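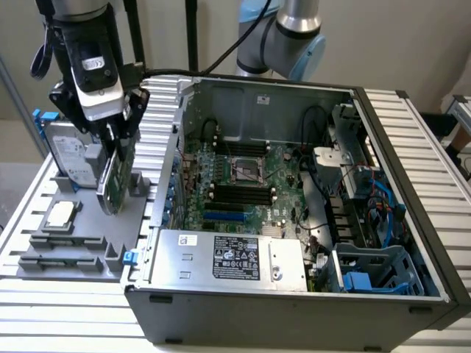

Brorkard Releases Version 4 of Its Task Planning Software for Two-Arm Work Cells

New release adds part-by-part insertion plans, a shared camera map and a replay tool for failed steps

RESDALE — Brorkard today announced version 4 of its planning and control software for work cells with two robot arms. The release is aimed at companies that take apart, refit or assemble desktop computers and similar equipment, where the parts are small, the openings are tight and the product on the table changes from one job to the next.

Earlier versions of the software treated each arm as a separate machine with its own program. Version 4 plans for both arms together. An operator describes the job as a list of parts and the places they belong, and the planner works out which arm takes which part, in what order, and where the other arm should wait in the meantime. If a part is missing from the fixture tray, the planner moves on to steps that don't depend on it and returns to the gap later.

The company developed the release at its test cell in Hindville, using opened desktop towers laid on their side. Circuit cards, memory modules, processors and hard drives each have their own place on the tray, and each type has its own handling profile in the software. A profile covers how wide the gripper opens, which surfaces it may touch, how hard it may close, and how the part has to be turned before it goes into the case.

Insertion plans

The largest change in version 4 is the way it handles insertion. Pushing a card into a slot was previously written as one motion with a force limit. The new software splits it into an approach, a first contact, a short search along the slot, a press and a check. Each stage has its own limits and its own exit. When the search stage doesn't find the slot, the arm backs out along the path it came in on and tries again from a slightly different angle, up to a number of attempts the operator sets.

Brorkard tested the method in a run of 600 card and memory insertions at Hindville. Half of the run, 300 insertions, was done with the case moved by hand between attempts so that the planner could not rely on a stored position. The logs from the run, including failed attempts, are included with the release as sample data.

Customers who have written their own insertion routines can keep them. The planner will call a custom routine in place of the built-in one as long as it reports the same five stages. Routines that don't report stages will still run, but they can't be used with the new replay tool.

Shared camera map

Version 4 combines the views from arm-mounted and fixed cameras into one map of the cell. Both arms plan against the same map. When one camera loses sight of a part because an arm or a bundle of cable is in the way, the software holds the last good position, marks it as stale and asks for another view before the part is touched.

Cables get separate treatment. The software does not try to model the exact shape of a loose cable. It marks the space the cable takes up and keeps the gripper out of it unless the job says that contact is allowed. The allowed areas can be drawn on screen in the cell editor or loaded from a file.

Calibration has also been shortened. The arm-mounted cameras are now checked against markers on the fixture tray at the start of each job, and a full calibration is needed only when a camera has been moved or replaced. The check can be turned off, though the company recommends leaving it on for any job that involves a processor socket.

Replay tool

The new replay tool stores joint positions, gripper readings and camera images for every step. An engineer can open a failed step, move through it at any speed and change a limit or a grasp point. The edited step can then be run in simulation against the recorded data before it is sent back to the cell.

Recordings stay on the customer's own storage by default. A job can be set to keep every step, only failed steps, or failed steps plus the one before and the one after. The last setting is the default in new installations.

Part library

The part library that ships with version 4 holds 111 handling profiles, covering expansion cards, memory modules, processors, drives, power supplies and fasteners. Profiles are plain text files and can be copied and edited. Fasteners are supported for planning only in this release — driving screws still requires a separate tool controller and its own license.

Đặng, the integration firm that has worked with Brorkard since version 2, will offer fixture tray designs matched to the library. Tray files can be printed by the customer or ordered finished. Each design comes with a matching cell file, so pocket and slot positions don't need to be measured and entered by hand.

Availability and upgrades

Version 4 will be available to current customers in September. New licenses will follow after the first round of upgrades is complete. Customers on version 3 can convert existing jobs with the import tool, which lists any step it could not convert and leaves the original file unchanged. Jobs from version 2 need to be opened and saved in version 3 first.

The software runs on a standard Linux workstation connected to the arm controllers. A list of supported arms, grippers and cameras is included in the release notes.

About Brorkard

Brorkard makes planning, perception and control software for robot work cells. The company is based in Resdale and runs a test cell in Hindville, where customers can book time to try their own parts and fixtures.

Requests for test time, license terms and press material can be sent through the contact page on the Brorkard website.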